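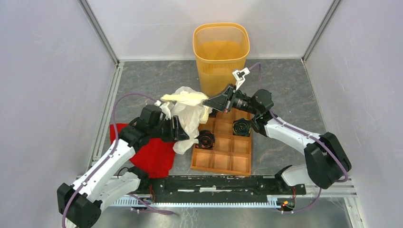 Tarcombe Packing Room – Progress Report for September

Prepared by Kanokwan Thammasiri for Wendell Blackwood

1. Bags and wrapping

The main work of this period was on the bags. In the last report I wrote that we wanted to stop using two kinds of bag on the same table, and this is now done. All small goods go into the thin white bag that lets some light through, so the person who checks the order can see in a general way that something is inside before opening it. The stock at the beginning of the month was 2,759 bags. We have used 484 of them, which is less than Samran Khamphan and I expected when we made the budget with you in spring.

The thin bag has one weakness. It creases very easily and the opening closes on itself, especially when a long item goes in sideways. We tried folding the top back before filling, and this helps with short items but not much with the long ones. Blandine Rey has suggested a bag with a wider mouth from Wekow. They have promised samples, but these have not arrived at the time of writing.

2. Baskets and the table

The yellow-orange plastic basket stays at the back of the work surface, in the middle, and the tray is kept in front. Before, the basket was on the floor and people had to bend down for each piece. The new place was proposed by Chrysoula Christodoulou and everybody has accepted it. I would like to order four more baskets of the same type, tall and with the slots under the rim, because the low ones from the old storeroom fall over when they are half full.

The dark grey surface is easy to wipe, but small dark things are difficult to find on it. For this reason we keep a red cloth on the table. It is a simple solution and it costs nothing. I mention it only because you asked in your letter if a new table top would be necessary. In my opinion it is not necessary this year.

3. Spending

From the small equipment money we have spent around 600 pounds, mostly on bags and on shelves for the corridor. The shelves came from Pider and one of them had a bent foot. It has been exchanged without charge. The cost of the four baskets is not included in this sum, and I ask for your agreement before I place the order.

4. What is late

The written guide for new packers is not ready. The part about bags is finished, the part about labels is half finished, and the part about returns has not been started. Samran will take over the labels. The Huenchumán orders also took more of our time than planned – they arrive with mixed sizes and must be sorted before packing.

5. Next period

We will test the wider bags when they come, with the long items first. I will also send you the guide in its present form, so that you can tell us if the language is clear enough. Please let me know about the baskets when you can.

Related items
Tarcombe Packing Room – spring budget
Guide for new packers: bags (draft)
Corridor shelves, note on exchange
Sorting the Huenchumán orders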